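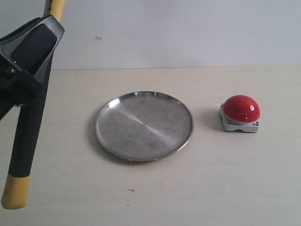 Attachment 1 to ticket 2444: gripper, steel plate and red button on the bench, arm 2.

Ticket 2444
Subject: Plate pick fails on steel plates, works on plastic plates
Product: Ravow arm controller with two-finger gripper
Site: Kalbridge, test kitchen
Opened by: Fathima Mridha
Priority: Normal
Status: Closed with workaround

Description of the problem

Hello. We are testing whether the arm can do the clearing of tables in our canteen at Kalbridge. The task is small. A plate stays on the table, the arm must take it by the rim, lift it and put it in the rack on the side. When it has finished, or when it gives up, it must press the red button so that the log gets a line. The person on shift also presses the same button when he or she wants to do the plate by hand.

With our old plastic plates the task goes well. Last month the canteen changed to round stainless steel plates, the shallow kind with a thin raised rim, and since then the pick fails many times. I made a run of 80 attempts in the morning with one steel plate, always the same one. In 26 attempts the plate was lifted and reached the rack. In all the others one of these things happened:

The finger comes down on the flat part of the plate, inside the rim, and the controller reports "contact too early".

The fingers close beside the plate and take nothing, and the controller reports "grip complete". This is the worse one for us, because the arm then goes to the rack with empty fingers and presses the button as if everything was good.

The finger pushes the plate along the table and stops at the travel limit.

What I tried before opening the ticket: restart of the controller, new calibration of the table height, cleaning of the finger tips with a damp cloth, cleaning of the camera glass. No change that I could notice.

My question is whether this is a setting which I can correct, or whether steel plates are not supported. If they are not supported, please say it directly and I will inform the canteen.

Fathima Mridha

Reply from Skekolico support, first line

Thank you for the complete report. Steel plates are not excluded in the product notes, but they are also not in the tested list. Please send us:

– the object profile that is active when the pick starts
– the log of one failed attempt of each kind
– the height of the finger tip when it stops over the table

Please also tell us if the lights in the room were changed.

Reply from Fathima Mridha

The active profile is "plate_general". I did not make it, it came with the installation. The logs are uploaded. The tip height is the same as for the plastic plates, I measured it with a steel ruler and there was no difference that I can read on it.

The lights were not changed. But I looked at your attachment field again and opened my own picture, and I think I see the point of your question. The light comes from the right side, and on the metal there is a bright streak which goes across the middle of the plate. The rim also has bright arcs. With the plastic plates there was never anything like this.

I turned the plate by hand and looked from the side of the arm. The streak does not turn with the plate. It remains at the same place, as it belongs to the lamp and not to the plate. So if the software is looking for an edge, maybe it takes the streak for the edge. I am not an expert in this, please correct me.

Reply from Skekolico support, second line

Your guess is a good one. We have read the three logs.

In the "contact too early" log the detected rim is a straight piece of line near the centre of the plate. A rim should be curved. The profile "plate_general" accepts straight pieces, as it is also used for square plates and trays. So the finger is sent to the reflection.

In the "grip complete" log the detected rim is on the table, next to the plate. Here it is probably the shadow. The shadow is soft but the table is very pale, so the difference is enough for the detector. The fingers close fully, and in this profile fully closed is accepted as a good grip because some customers handle thin sheets.

In the third log the detection is correct. The finger arrives at the rim, but the rim is low, the tip does not get under it, and the plate slides. This is a different problem from the first two and a setting will help only partly.

Please make these changes, in this order, and repeat the test after each one so that we know which change did what:

1. Copy "plate_general" to a new profile. Do not edit the original, it is replaced at the next update.
2. Set rim shape to "curved only".
3. Set minimum grip width to anything above zero. Start with the smallest step.
4. Set approach to "from table side" and approach speed to "slow".

For the sliding, please put a thin rubber mat under the plate for the test only. We understand that a canteen table has no mat.

Reply from Fathima Mridha

I made the changes one after another as you asked. I will write what I saw, the logs are also uploaded.

After step 2 the finger does not go to the middle of the plate any more. I did not see it one time in the whole afternoon.

After step 3 the empty grips still happen, but now the controller says "no object" and tries again. For me this is already a big improvement. A machine that fails is acceptable in a kitchen, people can see it and help. A machine that fails and reports success is not acceptable, because the person has gone to do something else and comes back to a full table.

After step 4 the arm is much slower. It comes down beside the plate, waits, and then moves in. The plate still slides when there is no mat. With the mat it is lifted nearly every time.

I have two more questions.

First, the button. When the arm retries and gives up, it presses the button in the same way as when it succeeds. Can the log show the difference? At present I must compare the log with the rack.

Second, is there a different finger tip for low rims? The ones we have are the yellow rounded tips. With my own hand I take such a plate with the nail under the rim, and then the thumb comes on top. The rounded tip has nothing like a nail.

Reply from Skekolico support, second line

On the first question: yes. Go to Events, then Button, and set "write result code with press". The press itself remains the same, but the line in the log will carry the result of the last grip. If a person presses the button, the line has no code, so you can also separate the manual ones.

On the second question: there is a flat tip with a thin front edge, under the name Navaratnam tip in the spare parts list. It fits the same finger. Please note two limits. It can scratch, so do not use it on painted or coated plates. And the table height must be calibrated more carefully, as the edge travels very close to the surface. If there are crumbs on the table the edge will push them, and a hard crumb under the edge can stop the movement. Wipe the table before the run.

We can send one pair on loan.

Reply from Fathima Mridha

Please send the pair.

About crumbs I must say something, as it is the real situation. The arm is there to clear a table after people have eaten. The table will have crumbs, and sometimes sauce. If somebody has to wipe the table before the arm can take the plate, then this person can take the plate also. I do not write this to complain, only so that it is known for the next version.

Note by Fathima Mridha after fitting the flat tips

The tips are fitted. Table height calibrated again, with the fine procedure, which took most of the morning for me because I did it wrong the first time (I had left the old tip length in the settings). Please add a line about this in the instructions.

Result without mat, clean table: the plate is lifted in most attempts. When it fails, it says so, and the result code is in the log.

Result without mat, table with bread crumbs which I put there myself: mixed. Small soft crumbs are no problem. With crust the arm stopped and reported "obstacle", and I had to clear it by hand.

Time for one plate is long. A person at the canteen takes a stack of plates in the same time. I have written in my report to the kitchen that the arm can be left to work on single plates in the quiet hours, for example after 15:00, and that at lunch it should be switched off. They agreed with it.

Nothing was broken and no plate was dropped on the floor, which was the first worry of the kitchen people when we started in March.

Closing note from Skekolico support

Cause: reflection and shadow detected as rim; empty grip accepted by the general profile; rounded tip not suited to low rims.

Workaround: separate profile with curved rim only, minimum grip width set, slow approach from table side, flat tips, result code written with the button press.

Open points passed to development: a plate profile for polished metal as part of the standard installation; reminder to change the tip length when the tip is changed; behaviour at hard crumbs.

The loan tips may stay at the site until the order is decided. To reopen this ticket, reply to this message and keep the number in the subject.

Last comment from Fathima Mridha

Thank you, it can be closed. One small thing – in the menu the option is called "write code at press", and in your reply it was "write result code with press". I found it, but I searched for some time.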